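Robotics Club Moves to the Kitchen

The Flonside robotics club has spent this term on a new simulation project, and the members have settled on cooking prep as their theme. The project is called Pivine. Its aim is modest: get a two-armed robot to pick up a vegetable from a cutting board and put it in a pot, over and over, without anyone stepping in.

Elikem Essien wrote most of the control code. Ekua Aidoo built the task list and keeps the log of runs. By the end of April the log held 2,828 attempts, all of them in simulation. A run is stopped after 30 seconds if the robot has not let go of the vegetable over the pot.

Tomatoes have been the hardest item so far. They are small and round, and a finger that comes down slightly off center tends to push them away. The team changed the approach angle twice and then slowed the last part of the reach — that second change helped more than the first. For now only the right arm does the picking. Work on using the left to steady the board starts next month.

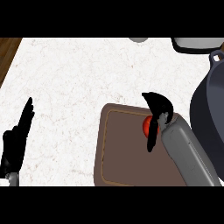

Pivine simulation: the right gripper at the tomato, with the pot at far right.

Members meet in the Sterker room after school, and new people are welcome at any point in the term. No programming experience is needed for the task-writing group, which is short of hands. Bring a laptop if you have one. Ekua has the sign-up sheet and can set up a login for the simulator.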